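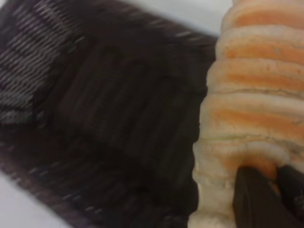

Aurelia Iordache thinks I should quit the choir before the June concert, and she told me so in the parking lot with her car door already open. Her case was that a man who dreads Wednesday from Sunday on has stopped having a hobby and taken up a sentence. I said I'd think it over. She said I'd said that at Easter.

So, thinking it over. It's ten past nine at night and I have the score of the Coman in my lap, all 51 pages, with my pencil marks in it from the last time we did this piece. Half of them say WATCH. The other half say COUNT. On page 20 I have written "no" and underlined it twice, and I can't remember whether that was advice to myself or a comment on the composer.

The trouble is the tenor section. There used to be five of us, and now it's me, the two brothers from Prurnar who come when the roads suit them, and a baritone on loan who resents it. When the brothers are missing I'm the one carrying the high A flat in the third movement. Carrying is generous. I get under it and push. Last week the director stopped us, looked at the ceiling for a while and asked if the tenors could "suggest" the note. I have been suggesting it all week in the shower, and the dog has moved to the back bedroom.

Had supper late, soup and the end of the bread, and read the seating plan while I ate. They have put us next to the altos again. The altos are very good and know it. One of them hums our part softly just before we come in, out of kindness I suppose, and I'd like her to stop and would be lost if she did.

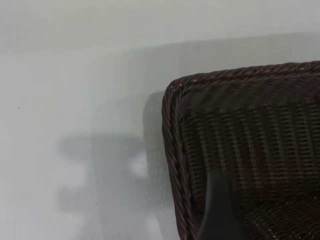

Wicker, dark brown. Good for the posture, or so I tell the tenors.

Meanwhile the hall in Primosard wants 700 for the evening, heating extra, in June. We have sold tickets to our spouses. There was talk at the break of singing outdoors at Wivalano instead, where it's free and where the trains go by, and I was the only one who spoke up for the trains. A freight at the right moment would cover that A flat nicely.

Tried the third movement once more before starting this, sitting down, half voice. Got the note. Held it, too, for the full bar, and then came in wrong on the next line from the shock. Did it again and missed. Did it a third time and the neighbor put his television up.

I haven't called Aurelia. She'll ask if I've decided and I'll have to say that I got the note one time out of three, and she'll want to know why I sound pleased. Need to find the black folder before next week, and a tie without soup on it. Dog still in the back bedroom.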